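The chip that would not stay put

January
By our technology correspondent

The first damaged board was put down to bad luck. A technician at Herkow, which strips and refurbishes old office computers on the edge of Workberg, found a patch of flattened contacts in a processor socket and sent the board for scrap. It was an old machine, and nobody had checked the socket before the job began. The second turned up before lunch. By the end of the month there were 46.

All of them had been through the same cell, where a robot arm takes the processor out of an opened desktop. The work is harder than it sounds. A person lifts the chip by its edges, feels that it is free, and carries it clear. The contacts in the socket underneath are fine springs, and a processor dropped on them from even a small height can bend a row beyond repair. A board with a ruined socket has almost no resale value, whatever else on it still works.

Herkow bought the cell from Panagiotou, a small integrator that mostly builds packing lines. The control software is called Wumance. In the first months the results were good enough that the firm took on a contract for 2,440 desktops and workstations from a single leasing company. It had finished 1,881 of them when the cell was shut down.

What the log said

The log was no help at first. For every one of the 46 boards, Wumance had recorded a clean pick. The fingers had closed, the motor current had risen to the expected level, and the arm had lifted. Nothing in the record showed a drop.

The reason was in the way the software decided it was holding something. It checked the grip once, at the moment of closing, and then not again until the arm reached the tray. If the chip slid between those two points and was pinched again lower down, the fingers closed a little further and the job carried on. If it fell and stayed in the socket, the arm returned with nothing, logged a missed pick and tried again. The second attempt usually worked. The damage had been done by then, and the missed pick was filed as routine.

Panagiotou asked Herkow to run the job slowly, with one small camera at the wrist and another fixed beside the table. The desktops were laid on their sides with the panels off, as in normal production, and the staff went through the pictures afterwards looking at the angle of the chip.
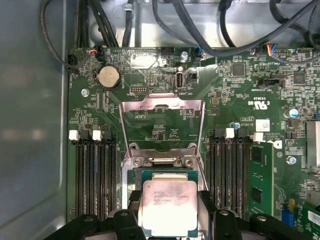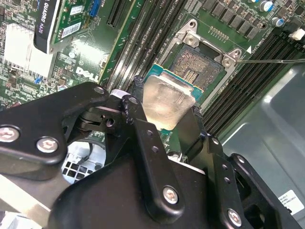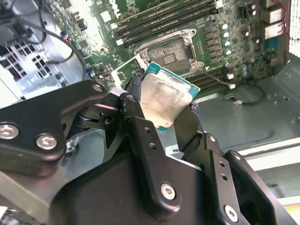
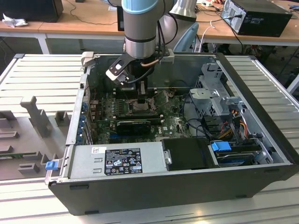
Processor handling at Herkow. The first three pictures are from the wrist camera and the last is from beside the table.

Tilt, paste and worn tips

The angle was the first thing the engineers picked out. In the second and third pictures the processor is held just above the open socket, and in both it is tilted. A tilted chip has one edge lower than the other, and that edge is what meets the contacts if the grip goes.

The third picture also shows dull grey residue from old thermal paste across the metal lid, and a frayed rubber tip on the right finger. Panagiotou's report treats the two together. Paste creeps to the edges of the chip, gets on to the rubber and makes it slippery. Worn rubber then grips over a smaller area, so the chip can turn between the fingers as if on a hinge.

Herkow's cleaning routine had been written for a lighter workload. Lids were wiped after removal, when the chips were sorted, and the tips were changed only when they looked bad to whoever was on shift. There was no limit on the number of picks.

The report is blunt about the supplier's part too. The gripper had been tested on clean processors, using new tips. The grip check in Wumance had been copied from a packing line, where a slipped carton costs very little.

What has changed

The cell is running again, at a slower pace. Lids are now wiped while the chip is still clamped in its socket, before the arm comes near it. Tips are replaced every 25 machines and the old ones are kept in dated bags so that wear can be compared.

Wumance now reads the finger position all the way through the lift. If the gap changes, the arm stops where it is and calls for a technician. A missed pick also stops the job, and the socket is inspected under a magnifier before a second try is allowed.

The stops are unpopular on the floor. Most are false alarms, and each one means walking over, looking and pressing a button. Herkow says it will live with them until the remaining machines are done, and has asked Panagiotou to quote for a suction tool that would lift the chip flat by its lid.

The two firms have yet to agree who pays for the boards. Herkow has kept all 46, boxed and labelled, on a shelf next to the cell.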